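How a School Plans to Buy a Robot

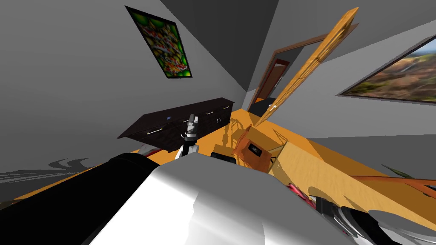
Buying a robot takes longer than buying a bicycle. A bicycle is ready to ride when it leaves the store. A robot needs a place to stand, a computer, software, spare parts and people who know how to use it. All of these cost money, and all of them have to be planned before the order is sent.

This page explains how the planning is done. We will follow one school, Prurkdale School, as it plans to buy a robot arm for its technology room.

What is a budget?

A budget is a plan for money. It says how much there is to spend and what it will be spent on. Prurkdale School has $2,000 for its robot project. That is the total. If one part of the project costs more than expected, another part must cost less.

Step 1: Write down the job

The first question is what the robot should do. "We want a robot" is too general to be useful. "We want an arm that can pick up a small object from a table and put it in a box" is much better, and a store can answer it.

A written job description like this is called a requirement. Good requirements include:

How heavy the objects are
How far the arm must reach
What shape the objects are
How much space there is in the room

The weight a robot can lift is called its payload. The hand on the end of the arm is called a gripper. A gripper with two stiff fingers is good at holding blocks. It may have trouble with a marble or a sock.

Step 2: Try it in a simulator

A simulator is a computer program that makes a pretend room with a pretend robot in it. The room can have walls, doors, a desk and a dresser. The robot in the program follows rules of movement that are close to those of a real one.

Planners use a simulator to test ideas before they spend money. They can check whether an arm is long enough to reach the top of a piece of furniture. They can move a desk without lifting anything. If the pretend robot bumps into a door, no repair bill arrives.

A simulator has limits. Real floors may be uneven, and real objects may slip. A robot that does well in the program still has to be tested in the real room.

Step 3: Ask for quotes

A quote is a written price from a seller. Prurkdale School asked two companies, Rosik and Brirkar. Each company received the same list of requirements. This makes the answers easier to compare.

Rosik sells an arm with the gripper included. Its quote was $679. Brirkar gave a lower price for its arm, but sells the gripper separately. With the gripper added, the Brirkar arm cost more than the Rosik arm.

When you compare two quotes, look for what is missing as well as what is listed. Common missing items are cables, delivery, software and the bolts that hold the arm to the table.

Step 4: Add the other costs

The price of the robot is called the purchase cost. The price of buying it, using it and looking after it for its whole life is called the total cost of ownership. Here are three lines from the school's budget:

Robot arm with gripper: $679
Spare gripper fingers: $50
Delivery: $100

These lines add up to $829. Take $829 away from $2,000 and $1,171 is left. The school needs that money for a strong table, a safety barrier, a computer and training for the teachers.

Part of it is set aside and given no job at all. This is called a contingency. It pays for surprises, such as a broken motor or a cable that is too short.

Step 5: Plan the dates

Equipment does not always arrive quickly. The wait between ordering and delivery is called the lead time. The table must be in place before the arm comes, and the teachers must be trained before students use it. Prurkdale School wants to start lessons in October, so it counted backward from October to find the last safe day to order.

Try it yourself

Choose a job in your bedroom that a robot might do, such as lifting a toy from the floor to a shelf. Measure the distance with a ruler or tape. Weigh the toy on a kitchen scale. Write both numbers down, with the units. You now have two requirements.

Words to know

Budget: a plan for money
Contingency: money kept for surprises
Lead time: the wait between ordering and delivery
Payload: the weight a robot can lift
Quote: a written price from a seller

Fashola Learning Pages. Last updated 19 Aug 2022.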